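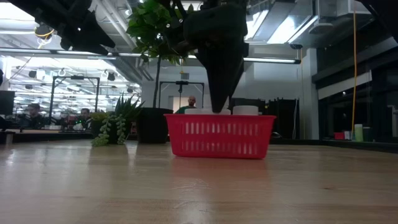
Week 4: Storage, Containers and the Small Kitchen
Home Economics for Adults, evening section
Handout prepared by Intan Kwok, 29 Apr 2021

Welcome back, everyone, and thank you for the lively talk last week about pantry shelves (I went home and rearranged two of mine before bed!). Tonight we move on to containers, and I want to start with the open kind: baskets, bins, trays, anything you can see into and reach into without taking off a lid.

1. Open containers

Openings in the sides of a basket let air move through, so it suits onions, garlic, potatoes and folded cloths. A red plastic basket with slots along the front will do that job as well as a pricey wicker one, and you can rinse it in the sink. Keep potatoes and onions in separate baskets, please, even if it means giving up a little shelf. They spoil faster side by side.

Think about height as well. When the things inside stand a little above the rim, you can grab them easily. Once they tower over it, the basket gets tippy and you will be picking things up off the floor, as I have done more often than I'd like to admit.

2. Closed containers

Flour, rice, oats and sugar want a tight lid. Choose square shapes if your shelf is narrow, and write the date on a bit of tape when you fill them. Some of you asked about glass or plastic. I use both, glass down low and plastic up high, and that has kept the peace in my house since January of last year.

3. Measuring before you buy

Please, please measure first. Abdelilah Sqalli kindly let me use his pantry for our worked problem. His shelf is 114 cm long, and the bins he likes are 13 cm wide. Divide and you get eight bins, which take up 104 cm, with 10 cm left over. Now, it is tempting to squeeze in a ninth, but nine would need 117 cm. Use the leftover space as finger room between the bins, or stand your cutting boards in it.

Then do the same for depth. If your shelf is 60 cm deep, a short bin at the back will be forgotten by summer, so look for one long bin you can pull out like a drawer.

For next time

Measure one shelf at home and make a simple sketch with the width, depth and height marked. List what lives on it now and circle anything you haven't touched in a month. Bring the sketch along with a pencil and a ruler, and we'll work through the layouts together at the big table. Tea will be on when you get here.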